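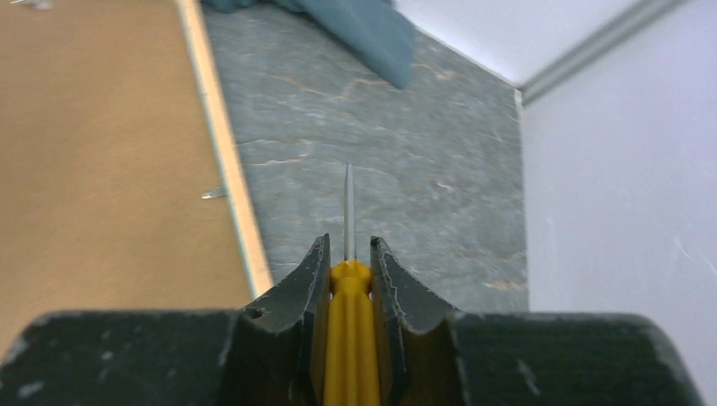 Screwdriver with a mustard yellow handle

Picture rail is the moulding you'll find high on the walls of older houses, and I'm a bit mad about it! Frames hang from it on hooks and cord, so the plaster never cops a nail. My favourite run is in the old hall at Skisham - 318 hooks, all painted the same awful colour.
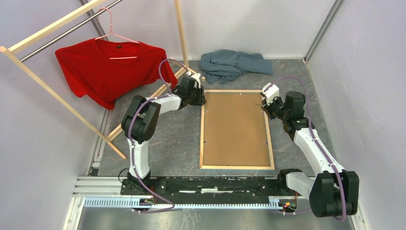 Wooden picture frame lying flat, red T-shirt on a hanger at left

Suqin Yuan's booklet on rails (277 pages, some booklet) reckons each frame should have two hooks. I've always got by with one, and mine hang crooked.
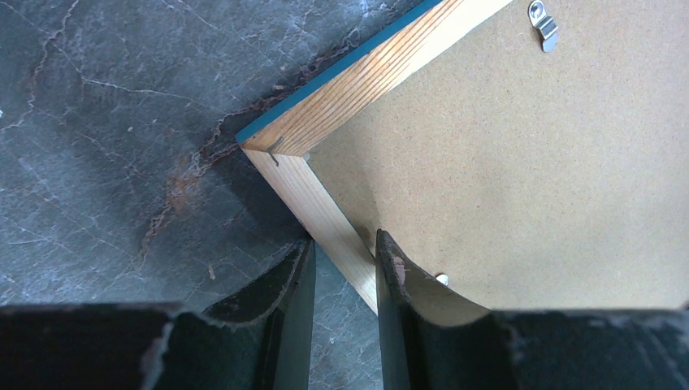

Back of a frame in light pine-coloured wood

Cord goes through rings on the back, about a third of the way down.
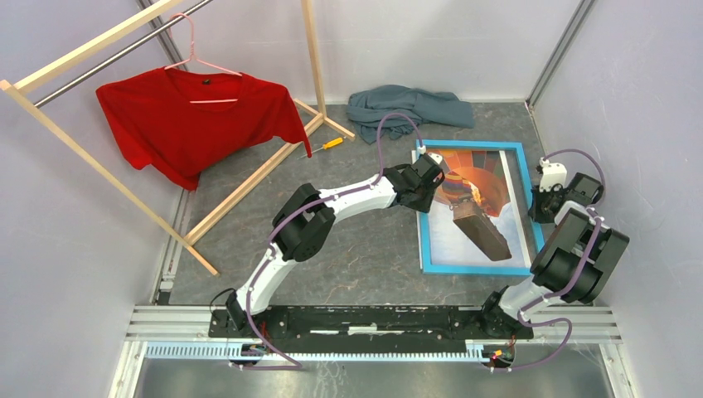
Framed picture on a grey marbled floor

Rail fell out of fashion once ceilings got lower, but salvage yards still have heaps of it.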